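How to get a local question on the Zaltgate ballot

Any registered voter in Zaltgate can ask for a question to be put on the town ballot. You don't need a lawyer or a party behind you. You do need 1,596 valid signatures and enough patience to fill out the forms exactly as the clerk's office wants them. This page covers the steps in order.

Updated August 6, 2021, by Merja Saarela

Step 1. Write the question

The question has to be one sentence that can be answered yes or no. Keep it to one subject. A petition last year asked about parking fees and library hours in the same sentence, and it was sent back before a single name was checked.

Say what the town would have to do if the answer is yes. "Should Zaltgate extend the Kellel bus line to the hospital?" is fine. "Should Zaltgate care more about buses?" is not.

Step 2. File the notice of intent

Pick up the two-page notice at the clerk's window or ask for it by mail. You will need a lead sponsor and 2 co-sponsors, all registered at a Zaltgate address. Each one signs in ink. The fee is $40, paid by check or money order, and you don't get it back if the petition fails. 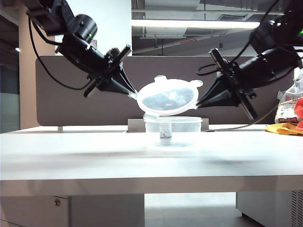
The clerk stamps the notice and gives you a petition number. Write that number on every sheet before you hand any of them out. Sheets without a number are thrown out whole, even if every signature on them is good.

Step 3. Wait for the wording review

The town attorney reads the question and either approves it or suggests changes. You can accept the changes or send in a new version. Do not start collecting until you have the approval letter – names gathered before the date on the letter don't count.

Step 4. Collect signatures

Each signer fills in a printed name, street address, signature and date. Nobody can sign for a spouse or a parent. If a person makes a mistake, have them cross out the whole line and start again on the next one.

Good places to stand are the sidewalk outside the Kiiskinen market and the bus stops on the Kellel line. Private parking lots need the owner's permission, so get it in writing. Paavo Laaksonen, who ran the curbside compost petition, got his first 1,000 names at bus stops and says evenings were better than mornings.

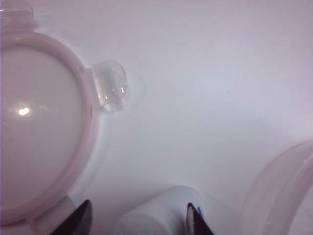

Round lid with a raised rim, on a white surface.

Collect more than you need. People move, forget to update their registration, or sign twice. Check names against the voter list every week so you know where you stand.

Step 5. Turn in the sheets

Bring all the sheets at once. The circulator's statement on the back of each one must be signed by the person who carried it. Make copies of everything first and ask for a receipt showing the number of sheets.

For the fall ballot, the sheets are due by the end of June. A petition that comes in after that goes on the next regular ballot.

If you come up short

The clerk mails a letter listing the rejected lines and the reason for each. You can challenge a rejection in writing at the Prusto Street office. Bring the signer's registration record if you have it. New signatures can't be added to a petition once it has been turned in.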